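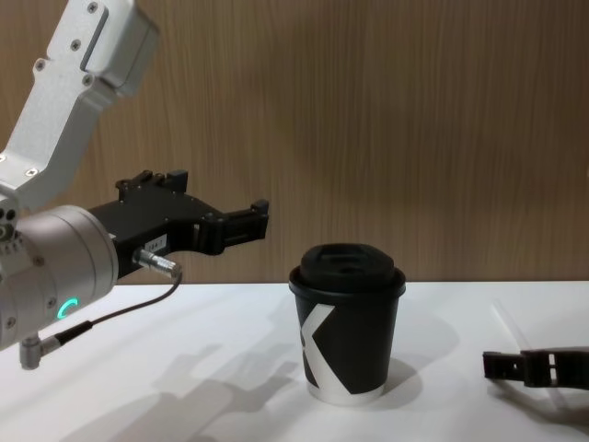
Wing-sze Mok keeps a kettle on the shelf by the door, and she will not talk about grippers until you have something warm in your hands. I had my tea, she had hers, and for the better part of a November morning we talked about why a machine that can carry a car part should have so much trouble with a coffee to go.

She and Jui-lin Cheng run the test bench at Lestetti, a small shop that tries out robot hands for people who are thinking of buying them. The customer this time is Prosow, a company that wants two arms behind a cafe counter, and the question is which fingers to put on them. The Yang fingers are stiff and quick. The Lerkia ones have a softer pad and cost more, $645 a pair, a figure Cheng brings up more than once (he does the ordering).

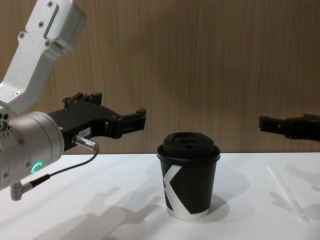 Two grippers, one cup and a clear straw on the test table.

What I hadn't expected was how much of the day goes into waiting and fussing. Mok will shift a cup by the width of a fingernail, step back, frown at it, and shift it again. Each pair of fingers gets 25 tries at every job, and she writes the results by hand in a green notebook — she has tried spreadsheets, she told me, and went back. 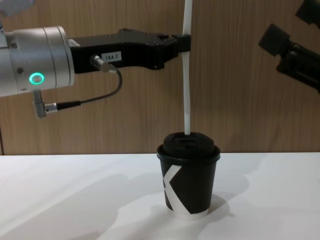 Cheng's favorite test is the straw, and he'll happily spend an hour on it if you let him. A cup is forgiving, he says, with plenty of side to grab and a bit of give in the paper. A straw is thin, and any tilt up at the fingers grows by the time you get down to the other end. With the gripper holding a white straw-like rod up high and the tip in the top of the lid, as he likes it, there's a good long stretch hanging below the fingers, and that stretch is where he looks for trouble. He bends his knees to get his eyes level with the lid, which he says his back has started to complain about.

They had 69 tries in the notebook when I left, and Mok was putting the kettle on again.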